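Caring for a Child's Bicycle at Home

Wipe the chain with a dry cloth after each wet ride and apply one drop of oil per link. Small bolts should be kept in a shallow tray while the wheels are off.

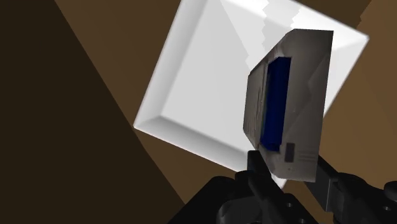 How often should the saddle height be checked?
Every March and again before the fall term – children grow quickly, and a low saddle strains the knees.

Tires should be inflated to the pressure printed on the sidewall. The Castley workshop lends floor pumps to members.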